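Piditz Adjustable Desk Lamp: four months in

I bought the Piditz lamp because my eyes are getting worse and the old clip-on thing I'd used for years had started to buzz. It cost me 148 pounds with delivery to Fledport. For that money I expected a lamp I would stop noticing, and I can't say I've reached that stage.

The box makes a lot of claims. "Daylight you can trust" is the one in the biggest letters. I don't know what untrustworthy daylight would be like, but I suppose we get a fair bit of it here in winter.

Setting it up

Four parts, two bolts and an Allen key that fits one of the bolts. The other needs a slightly bigger key, which you are expected to own. The leaflet has six steps and step four shows the arm the wrong way round. I had it all in bits again within ten minutes.

The clamp opens wide enough for a kitchen worktop and has a proper felt pad, so no marks on the desk so far. If you have a desk with a lip or a drawer right up at the front edge, measure first. Mine went on at the back, with the cable trailing down behind, and the cable is too short. I've had to move an extension lead.

The light itself

Good, I'll admit. There are five levels and I use two of them. The lowest is too dim for reading and would do as a night light if you wanted a night light clamped to your desk. The top one is bright enough that my partner complains about it from the hallway.

The makers say the colour can be set anywhere from warm to cool. In practice there's yellowish, ordinary, and dentist. I do a bit of stamp sorting in the evenings and the cool setting does show up faded colours better than the old lamp did. Whether it's any better than a plain white bulb at a tenth of the price, I couldn't tell you, and I'm not sure Piditz could either.

Glare is where I'd knock off a mark. Matt paper is fine. Anything shiny throws the light straight back at you unless you tip the head well over, and then half the desk goes dark. A diffuser is sold separately. I haven't bought it on principle.

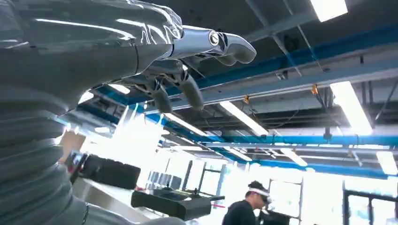 The arm and joints

Three joints, all stiff when new. They loosened up nicely by the third week and then carried on loosening. By March the top one had begun to sag if I pushed the head out to full stretch. You can tighten it with a coin, and I do, every fortnight or so. A lamp at this price ought to stay where it's put.

I wrote to Piditz about this and got a reply saying the joints "settle naturally with use". I wrote back asking when they finish settling. No answer to that one.

Shota Aoki, who sits across from me at the chess club and bought the same lamp a year before I did, reckons his hasn't moved at all. He also keeps his folded up close to the post and never touches it, so make of that what you will.

The touch switch

I don't like it. It's a flat patch on the head with no click, and it responds to a sleeve, a cat or a page being turned. One long press dims, one short press turns it off, and the difference between long and short seems to depend on its mood. Give me a rocker switch.

There's a memory function that is meant to bring the lamp back at your last setting. It works until the lamp is unplugged, at which point you get full brightness in the face at six in the morning.

Compared with the Hirose

My brother-in-law in Goltville lent me his Hirose for a fortnight so I could try them side by side. His was 98 pounds. It has a thinner arm, an uglier base and a real switch. The light is a shade less even towards the edges, though I had to go looking for it. The joints held. He's had it three winters.

The Hirose doesn't have a USB socket in the base, and the Piditz does. Mine charges my phone so slowly that I've gone back to the plug in the wall.

Would I buy it again?

Probably not at full price. If you see it reduced, and you mostly read from paper with the lamp kept in one position, you'd be happy enough. Anyone who moves a lamp about during the day should try the joints in a shop first, preferably on the display model that everybody's been pulling at.

Three out of five. I've kept the receipt.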